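We use cookies to keep this site running and to remember your settings. Accept all | Manage

Vokska Ice Hockey Club — your questions, answered

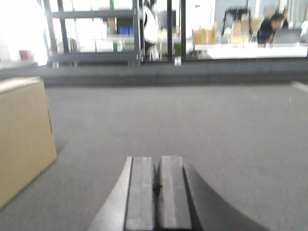 When do the doors open on match nights?
Doors open at 5 pm, and the puck drops once both teams have had their warm-up, so there's plenty of time for a cup of tea and a chat first. Do come early for the Greven game if you can, as it's always a lively one!

Can I choose where I sit?
You can, for all but the 32 seats behind the home bench, which go to season ticket holders. Everything else is first come, first served — and the far end is lovely if you like watching the goalie up close.

I've never skated. Can I still join?
Of course you can, and you'd be very welcome. Our beginners' group starts again in February, with 15 places, and Hawi Seyoum will happily lend you a stick and helmet until you're sure it's for you.

Comments (2)

Ibsa Adugna: Are under-fives free for the Funira match as well?

M. Hyvönen: Joined last winter, knees still sore, loved all of it. See you at the rink!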